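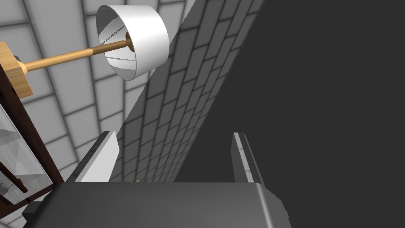 Search Skolulora Search Menu Close

The market hall in Stindau has had a blue tarp on its roof for so long that children in town draw it that way. Ask a second grader for a picture of the square and you will get the fountain, the pigeons and a long building with a bright blue hat.

I grew up two streets over, and I will admit I had stopped seeing the tarp myself until this spring, when the town council put the hall back on its agenda and everybody I knew suddenly had an opinion about slate.

The argument, if you haven't followed it (and I wouldn't blame you), goes like this. The council owns the hall but leases the stalls, and the leases say the tenants look after "the interior and its fittings." Rain comes through the roof, which belongs to the town, and lands on the fittings, which don't. For years each side has mailed the other very polite letters about the puddles.

In the meantime the hall has gone on being the hall. There were 16 stalls the last time every one of them was rented. You can still get your knives sharpened there on a Thursday, and you can still buy the plum butter that my aunt claims is not as good as it was and buys anyway, two jars at a time. The cheese counter moved toward the east door to get away from the drips, and the flower stall moved into the spot it left behind, the flowers minding a little water a good deal less.

What changed this year was a petition. It started on a clipboard beside the bread and it came to the July meeting with 271 signatures, a fair number for a town our size and more than some of our council members got at the last election. The meeting ran until nearly eleven at night. I had brought a sandwich and was glad of it.

Two repair plans are on the table. Munteanu, the roofing firm that did the old schoolhouse, would strip the whole thing and lay new slate, closing the hall for one full winter. Medis would work in sections and keep half the stalls open, but it would cost more and take longer, and the stallholders are split over which half would be the lucky one. The council put off its vote until the fall and asked both firms to come back with firmer prices.

I walked home through the square afterward. There was a wind up, and the tarp was slapping against the gutter the way it does, a sound I used to fall asleep to.

More from Town & Country
The last ferry timetable
Who gets the old fire station?
100 years of the Stindau brass band
A bench for every bus stop

Contact us | Copyright Skolulora Magazine | Back to top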